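山の宿で過ごす三晩　グスベルクの谷を歩く

2018年12月

列車がフルレックの駅に着いたとき、降りたのは私を入れて三人でした。ホームには屋根が半分しかなく、残りの半分には前の晩の雪がそのまま積もっていました。駅員は見当たりませんでしたが、待合室の暖房はよく効いていて、壁の時計は二分ほど進んでいました。私はその時計を信じてしまい、バスに乗り遅れたと思って、少しのあいだ途方に暮れました。バスは時刻表のとおりに来ました。

グスベルクという谷の名前を、日本の旅行案内で見ることはほとんどないと思います。私自身も、以前に別の雑誌の仕事で隣の谷を訪ねたとき、宿の朝食の部屋に貼ってあった古い地図で初めて知りました。地図では、谷は細い手袋の指のような形をしていて、その先に小さくヴォーザウと書いてありました。地名の響きが気に入ったので、手帳に書き写しておきました。旅の理由というものは、私の場合、たいていこのくらいのものです。

フルレックからヴォーザウまでは、バスで35分かかります。道は川の左岸を上り、二つ目の橋で右岸に移ります。座るなら進行方向の左側をおすすめします。橋を渡ってからは、左の窓に谷の開けたほうの景色が続くからです。運転手は停留所のないところでも止まり、道端の家の郵便受けに新聞を入れてから、また走り出しました。乗客はだれも急いでいませんでした。私も、三つ目の郵便受けのあたりで、腕時計を見ることをやめました。

ヴォーザウの村は、教会と、学校だった建物と、パン屋が一軒、それから宿が二軒です。夏には三軒目の宿も開きますが、冬のあいだは雨戸を閉めています。私が泊まったのは、ベルトランという名前の宿でした。山の村にしては南の国のような名前で、予約をするときから気になっていました。聞いてみると、建物を最初に宿にした一家の姓だそうです。一家はもう村にいませんが、名前を変えると郵便が届かなくなるという理由で、そのままにしてあるとのことでした。

部屋は10室あります。私の部屋は二階の東の角で、窓が二つありました。一つは村の道に、もう一つは裏の斜面に向いています。床は歩くと少し鳴ります。夜中に水を飲みに起きるときは、壁に近いところを歩くと音が小さいことを、二日目に覚えました。寝台は固めで、掛け布団はとても軽く、私は初めの晩、寒いのではないかと心配して上着を上にかけて寝ましたが、夜中に暑くて外しました。机は小さいですが、引き出しの中に便箋と封筒が入っていました。久しぶりに手紙を二通書きました。

浴室のことも書いておきます。日本の読者がいちばん気にするところだと思いますから。浴槽のある部屋は角の二部屋だけで、ほかはシャワーです。浴槽は深くはありませんが、長いので、膝を伸ばすことができます。お湯は夕方の六時から八時のあいだ、少し弱くなります。皆が山から戻って、同じ時間に使うためです。私は夕食の後に入ることにしました。タオルは厚くて、乾くのに一日かかります。

夕食は七時からで、献立は一種類です。苦手なものがあれば、朝のうちに台所の前の黒板に部屋の番号と一緒に書いておきます。初めの晩は、大麦のスープと、鹿の煮込みに赤キャベツを添えたものでした。二日目は川の鱒で、皮がよく焼けていて、レモンの代わりに酢漬けの小さな玉ねぎがついてきました。私は鱒が好きですが、この玉ねぎのほうをよく覚えています。甘さが先に来て、酸っぱさが後から追いかけてくるような味です。三日目はチーズの料理でした。大変おいしいのですが、量が多く、私は半分でお願いすればよかったと思いました。

ワインの棚は小さく、谷の外のものが中心です。そのかわり、りんごの蒸留酒が何種類もあります。食後に一杯すすめられたら、受けてよいと思います。二杯目は、翌日の予定を考えてから決めてください。

朝食のパンは、村のパン屋から六時半に届きます。黒いパンと、白い小さな丸いパンと、日曜日だけ編んだ形の甘いパンが加わります。バターは塩の入っていないもので、隣に粗い塩の皿が置いてあります。各自で好きなだけかけるのです。この方法は自分の家でもまねをしています。卵は頼めば焼いてくれますが、頼まなければ出てきません。初めの朝、私は待っていればそのうち来るのだろうと思って、ずいぶん長く座っていました。

さて、谷で何をするかということです。

二日目の朝、私は宿で雪靴を借りて、ヴォーザウから上の牧場まで歩きました。夏は牛が上がるところで、冬は小屋だけが残っています。道には黄色い棒が立ててあって、それを目印に進めば迷うことはありません。ただし、棒と棒の間は思ったより離れています。雪が降っているときに次の棒が見えなかったら、進まずに戻るようにと、宿の玄関の紙にも書いてありました。その日は晴れていて、棒は全部見えました。

上りは一時間半でした。初めの三十分は林の中で、日が当たらず、指先が痛くなるほど冷えます。林を出ると急に明るくなり、今度は上着を脱ぎたくなります。脱ぎ着のしやすい服を重ねて行くことが大事です。牧場の小屋の南側には長い椅子があり、背中を板の壁につけて座ると、木がためた日の熱が伝わってきました。私はそこで宿の包んでくれた黒パンを食べました。向かいの山の名前を地図で調べようとしましたが、風で地図がめくれるので、あきらめました。

下りは川沿いの別の道を選びました。こちらは少し遠回りですが、途中に古い水車小屋の跡があります。建物はもうなく、石の土台と、水を引いた溝だけが残っています。溝には今も水が流れていて、縁に氷が張り、その下を水が通るときに小さな音がしました。夏に来た人に聞くと、草が高くて土台は見えないそうです。冬に来る利点の一つだと思います。

三日目は雪になりました。宿の人は、こういう日はフルレックの町まで下りて、市場と古い浴場を見てくればよいとすすめてくれました。浴場は駅の裏にあります。外から見ると役所のような建物で、私は一度前を通り過ぎてしまいました。中は丸い天井の広い部屋で、ぬるい湯と熱い湯の二つに分かれています。水着が必要です。忘れた人には受付で貸してくれますが、形は選べません。

浴場では皆が静かにしています。話す人も、声を低くしています。湯の中で本を読んでいる人がいて、ページの角がすっかり波打っていました。私はぬるいほうに長くいて、高い窓の外を雪が斜めに落ちていくのを見ていました。旅行をしていて、何もしていない時間をこれほど気持ちよく思ったことは、あまりありません。

市場のほうは、正直に書きますと、冬は店が少ないです。チーズの店が二つ、蜂蜜の店、毛糸の店、それから金物を直す人の台がありました。私は蜂蜜を買いました。もみの木の蜂蜜で、色はとても濃く、少し薬のような香りがします。瓶は重いので、帰りの荷物のことを考えて小さいほうにしました。家に帰ってから、大きいほうにすればよかったと後悔しています。
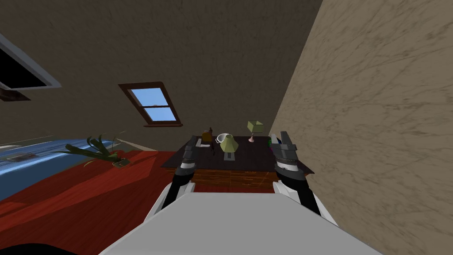
冬のグスベルクは静かすぎて二日で足りるのではないか、と編集部に手紙をくださったヘレナさんは書いています。夏に四回、冬に一回訪ねたそうで、冬は夕方の四時に暗くなってしまい、それから夕食までの三時間をどう過ごすか、いつも困ったということでした。この意見は、よく分かります。私も初めの日はそう感じました。バスの最終は五時台で、それを過ぎると谷から出る方法はありません。村には映画館も、夜に開いている喫茶店もありません。

しかし私は、その三時間のために三晩泊まることをすすめたいのです。初めの日は落ち着きません。二日目は、持ってきた本を読み、手紙を書きます。三日目になると、窓の外が青くなって、それから暗くなるまでを、ただ見ていることができるようになります。二晩で帰る人は、ちょうどこの手前で荷造りを始めることになります。もちろん、夕方を長いと感じる人に無理にすすめるものではありません。お子さんと一緒の場合も、夏のほうがよいでしょう。

宿の一階には、暖炉のある居間があります。ここには泊まった人が置いていった本の棚があり、言葉はいろいろです。日本語の本も一冊ありました。文庫の時代小説の下巻で、上巻はありませんでした。私は下巻だけを読みました。だれがだれの敵なのか、最後まではっきりしませんでしたが、楽しく読みました。次に行く方で、上巻をお持ちの方がいらしたら、置いてきていただけるとうれしいです。

居間では、ほかの客と話すこともあります。話さなくてもかまいません。本を開いていれば、声をかけないのがこの宿の習慣のようです。閉じると、たいていだれかが天気のことを聞いてきます。私の外国語は、こういうときにはちょうどよい程度です。天気と道と食事のことなら、大体話せます。三日目の晩には、翌日のバスのことで長い話になりました。雪が多いと、バスが途中の橋までしか来ないことがあり、そのときは宿の車で橋まで送ってくれるそうです。

ヴォーザウにもう一軒ある宿についても、少し触れておきます。教会の隣で、部屋の数は少なく、台所のついた部屋が中心です。一週間以上いる人や、自分で料理をしたい人には、こちらが便利です。私は中を見せてもらっただけですので、寝心地については書けません。台所の鍋は大きく、包丁はよく切れそうでした。村のパン屋では牛乳、卵、豆の缶詰なども売っていますが、野菜は少ないので、フルレックで買ってからバスに乗るのがよいと思います。

季節についても聞かれることが多いので書きます。花を見たい方は、5月の終わりから後が合います。ただし5月の初めは上の道にまだ雪が残り、雪靴には足りず、普通の靴には多いという、いちばん歩きにくい時期です。この時期はベルトランも十日ほど休みます。秋は霧が出ますが、霧が下にたまるので、牧場まで上がると谷が白い湖のように見えるそうです。宿の廊下にその写真が掛けてありました。私はまだ見ていません。

お金のことです。現金を持って行ってください。宿ではカードが使えますが、バスとパン屋と浴場の受付では使えません。現金の引き出し機はフルレックの駅前に一台あるだけです。雪靴の貸し出しは三晩の滞在で日本円にして4000円になりました。手袋も貸してくれますが、片方ずつ大きさの違うものが混ざっていることがありますので、受け取るときに両方はめてみることをすすめます。

荷物は少ないほうがよいです。宿に昇降機はなく、階段は急で、途中で一度曲がります。私の大きな鞄は、その曲がるところで壁に当たりました。壁には同じ高さにほかの傷もたくさんあって、少し安心しました。靴は、村の中を歩くだけでも底の厚いものが必要です。道の雪は毎朝どけられますが、その後に薄く凍ります。宿の玄関には杖が何本も立ててあり、だれが使ってもよいことになっています。

最後の朝は早く目が覚めました。バスは八時半でしたが、七時にはもう荷物を下に運んでしまい、することがなくなって、村を一周しました。一周といっても、二十分もかかりません。パン屋の窓が曇っていて、中の明かりが黄色く見えました。学校だった建物の前を通り、教会の横の坂を下りて、川のところまで行きました。夜のうちに雪はやんでいて、橋の手すりに、手袋で触るのがもったいないようなきれいな雪が積もっていました。私は少し迷ってから、触りました。

宿に戻ると、食卓に私の分の卵が焼いてありました。頼んではいませんでした。三日続けて頼んだので、覚えていてくださったのだと思います。

バスは橋で止まらず、村まで上がってきました。帰りは右側の席に座りました。フルレックの待合室の時計は、やはり二分進んでいました。

行き方と宿のメモ

フルレック駅からヴォーザウ行きのバスに乗り、終点で降ります。冬のあいだは便が少なく、日曜日はさらに減りますので、列車を予約する前にバスの時刻を確かめてください。

宿ベルトランはバスの終点から歩いて三分、坂を上がった右側です。二食つき。浴槽のある部屋を希望する場合は、予約のときに角の部屋と伝えます。料理の変更は朝のうちに黒板へ。

フルレックの浴場は月曜日が休みです。タオルは有料ですが、宿のものを借りて持って行くことができます。

雪靴の道は、宿の玄関にその日の様子が書いてあります。出かける人は、その下の紙に行き先と戻る時刻を書き、戻ったら線を引いて消します。線を引き忘れると、夕食のときに名前を呼ばれます。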